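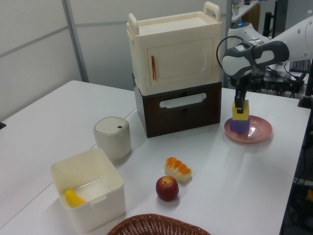
Small Things on a White Table

Welcome to the little corner of my site where I put all the bits and bobs! I've been collecting toy food, tiny cupboards, baskets and wooden blocks since I found a bag of the stuff at the Dreson market for $4, and my family has given up asking where it's all going to live. (It lives in the spare cupboard. And under the bed. And lately in the laundry.)

A few favourites from the first picture.

The cream cupboard. My pick of the lot. I love those two loop handles sticking up from the top corners, and the copper-coloured handle on the door makes it look terribly grown-up. It sits on the dark brown drawer box as though the two were made for each other. They weren't, I bought them in different towns.

The pink plate. Purple block on the bottom, yellow on top. I'm a sucker for those colours together and would paint a kitchen that way if I were allowed.

The domed bin. Such a sweet little thing with its dark blue button. My aunt had a full-sized bin with a lid like that and I was told off every single visit for playing with it.

The banana. It has the whole white bin to itself and I think it looks quite pleased about that.
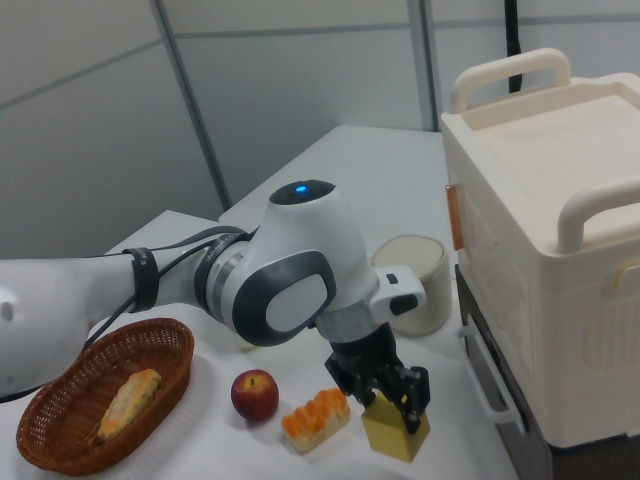 Baskets are where I get fussy. I have 17 of them now, and I'll still cross the road for a good woven one, especially if it's oval and has a bit of red in the brown. Plastic tubs are easier to wipe out, I know, I know, but bread simply looks right in wicker, and that speckled golden loaf lying on the diagonal makes me want to put the kettle on. The apple is a cheerful red with a yellowish patch near the top, which is how I like my real ones too. Next to it there's the pastry with the orange ridges, and we've had long arguments at home over what flavour it's meant to be. I say apricot. I'm outvoted.

The yellow block with the slanted top is a shape I'm always on the lookout for, by the way. Plain cubes turn up everywhere, but the tapered ones seem to vanish down the back of every couch in the country. If you've got spares in any colour I'm happy to swap, and I've got plenty of doubles in the toy veg department (mostly carrots, sorry).

More pictures when I've been through the boxes from the Katona fair. There are 10 still taped up and I've promised myself I won't go to another one until March.

Page last updated July 28, 2006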